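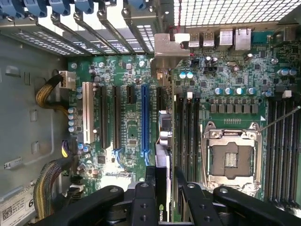

Tsolakis wrote under my first post that a gripper kit at this price will crush a graphics card before it learns to hold one, and that I should keep to wooden blocks. I have read this comment many times, and it is the reason I tested the Birnari finger set on real computer parts.

I bought the set in June from Golmont for 354 dollars. In the box were the fingers, the screws and 2 printed sheets, one of them only about warranty. The mounting took me one evening. The holes fit well, but the sheet shows the screws in the wrong order, so I did the left side twice.

For practice I use an old Dell tower. A card standing on its edge is a good test, as there is little room beside it and the grip must come from above. I made 100 tries with the same card and the same program. At low force the fingers held it well. At the middle setting I heard the card complain, and I stopped there.

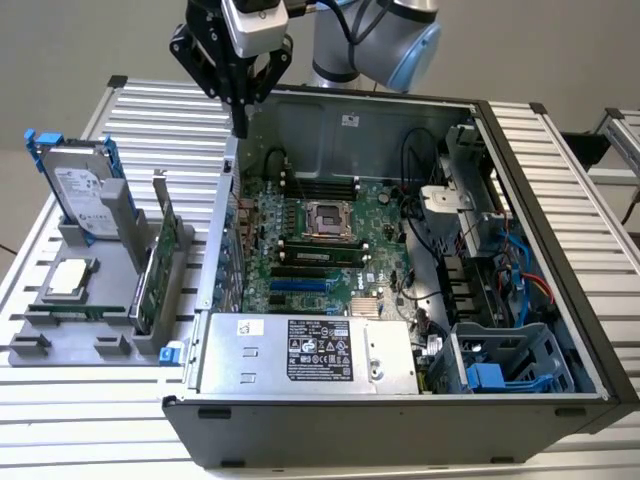
The arm over the open tower, with the parts tray at left.

What I like less is the width. Between memory slots the fingers feel too thick, and I still place the modules by hand. The support at Golmont answered me after 2 weeks, politely, but without a thinner tip to sell.

I would buy it again for cards and drives. For small parts I would wait for the new Bronia tips.

Posted 22 February 2018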